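Baking club puts its tables back to work

The Friday baking club at Visolcombe hall is back, and it has somewhere decent to stand at last! After a winter of mixing on borrowed desks, members now have their own folding tables, square ones with a pink-veined marble pattern and a cheerful reddish trim along the edges. They cost £313 between them, paid for out of the spring cake sale, and everyone who has seen them seems to want one at home.

Glória Brandão, who started the club, had been after something that could be wiped down fast and put away before the badminton players arrive. She found these in the clearance corner at Bélanger, the kitchen shop on the hill, and bought the steel mixing bowls on the same trip. The bowls nest, so a small one sits inside a wider one and the lot goes back on a single shelf in the cupboard (a very full cupboard, as anyone who has tried to get the urn out will know).

Setting up is part of the evening now. Tables first, then bowls, then the flour, which stays in its tub until the last minute. Two tables can go side by side when a big batch is planned, or be pulled apart so that people can work all the way round. 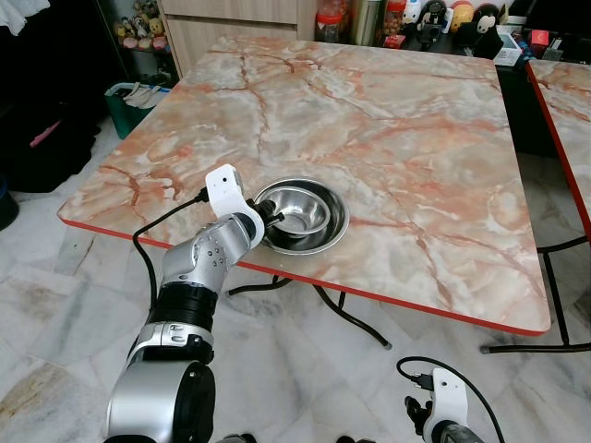
Steel bowls on the marble-patterned tabletops at Visolcombe hall.

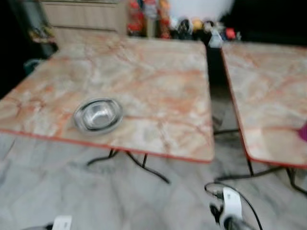
Gyu-bin Yeo would like to see the bigger bowls kept for bread and the small ones for icing, with a spare set bought before the autumn, as there is always a queue for them once the butter comes out. A fair point, and it is on the list for the next shopping trip, along with more tea towels and a second set of scales.

The first evening of the new term was a lovely noisy one, with cheese scones, a lemon drizzle and a tray of ginger biscuits that had gone before the kettle boiled. The club now has 40 names on its list, and there is room for nine more before the hall is full. Beginners are very welcome and needn't bring anything except an apron and a tin to carry things home in.

Sessions run from half past six, and the charge is still £3 including ingredients. June will be given over to summer puddings, starting with a plain sponge and whatever fruit people can spare from the garden. If you have a glut of strawberries, please leave them at the hall kitchen hatch by five o'clock on the day, with your name on the tub if you want it back.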